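Process notebook, bench log
December 31, 2022
Last updated: December 31, 2022

Reading day, no bench work. Went through the Flatano offer document for Bamis, all of it, including the appendix on the pilot plant. Putting my notes here so they sit next to the leach results and not in an email that gets lost.

The pitch is the usual one. Two small explorers, one bigger small explorer. Flatano has the ground at Priltville, Bamis has the leach process, and the offer says the two belong together. Maybe. I have read this paragraph in other offers with other names in it. What I want to know is whether the process works on Priltville rock, and the document spends two pages on that and most of the rest on the share swap.

Numbers I pulled out:

Pilot run, feed treated: 2000 kg. One run. They call it a campaign.
Hours on stream: 454. No split between steady running and startup. If startup is in there, the recovery figure is an average of two different things.
Head grade of the feed: 3361 ppm lithium. That is cherry-picked or it's from the one good trench. The Priltville drill table in the same document has long stretches well under it, and I can't find a line that says how the pilot sample was picked.

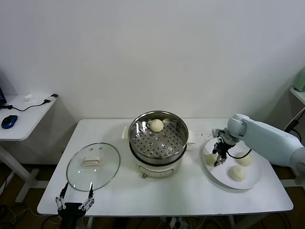 Acid use is given per tonne of product, never per tonne of feed. I tried to back it out and got stuck, since the product moisture isn't stated. Could be an oversight. The November update from Bamis had the same gap.

Also no word on fluorine. Mica feed, acid leach, and not one line on where the fluorine goes. Our own small tests had it all over the place, see the September pages. Anyone planning to build this will have to pay for an answer.

The offer says joining up saves money on head office. Fine, but neither company has much of one. The real cost is the plant, and the plant cost is "to be refined in a later study." Ruppert (the old owner of the ground) used nearly those words before it sold.

Bamis board says take no action. I wouldn't read much into that either, boards always say it first. Their reply argues the process is worth more alone but gives no new test data, which would have been the easy way to make the point.

For us: the toll testing job stays on whichever way this goes, at least on paper. Contract is with Bamis and has a change of control clause. Need to read it again before sending any more results out.

To do
- ask Bamis for the sample log on the pilot feed, hole and depth
- ask for acid per tonne of feed, dry basis
- rerun the fluorine balance on residue 4, the last one closed badly and I don't trust the filter wash
- keep the Priltville splits sealed until the sample log shows up
- check that the retained pulps are labeled with Bamis numbers as well as ours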